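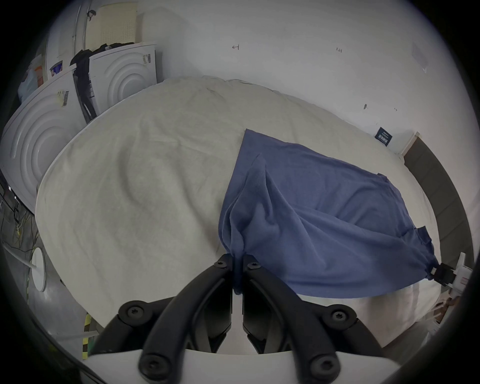
Does pulling a shirt flat on a towel really save ironing?

Merle Prendergast
My building's laundry room has a table by the washers, and people there swear by it: spread a towel, lay the shirt on it, tug both ends, smooth, fold. I've tried it on thin blue cotton and I'm not convinced. Mine still looks slept in. Am I missing a step, or is this wishful thinking?

Hurnusetti
Mostly wishful. Pulling end to end just gives you new creases running the long way, and the ends get pinched into a rope. Hold it at the seams and pull across too, in short tugs. Do it damp. On a dry shirt I wouldn't bother.
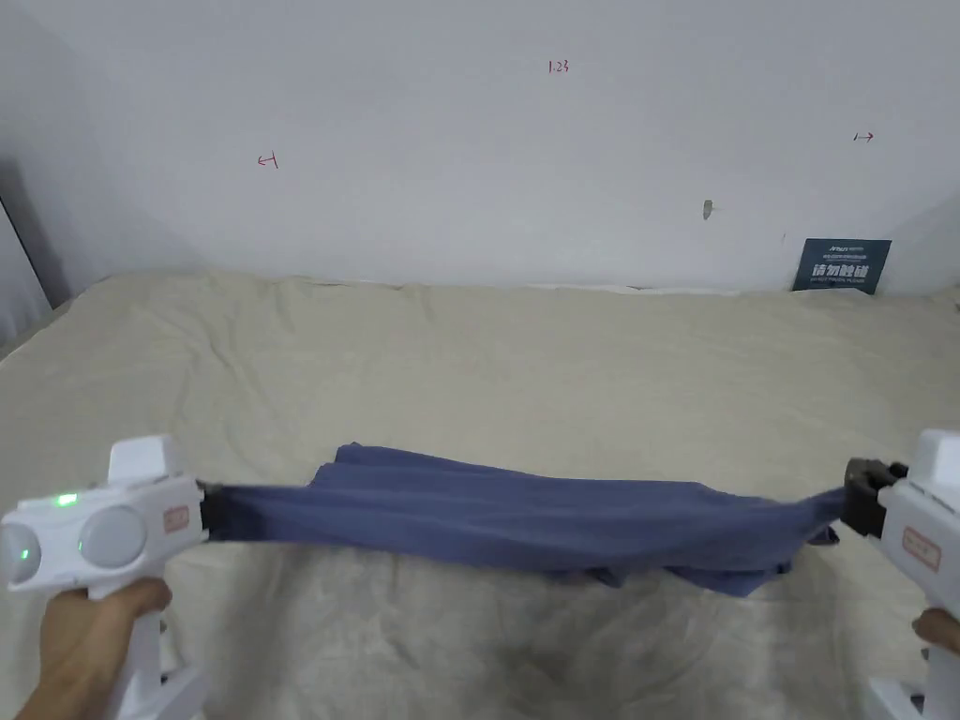
Goodwin
I get by without an iron. 20 minutes on a hanger in a steamy bathroom, done. Never owned a laundry towel.

Lesstead
Steam did nothing for my collars. Wash smaller loads before you blame the folding.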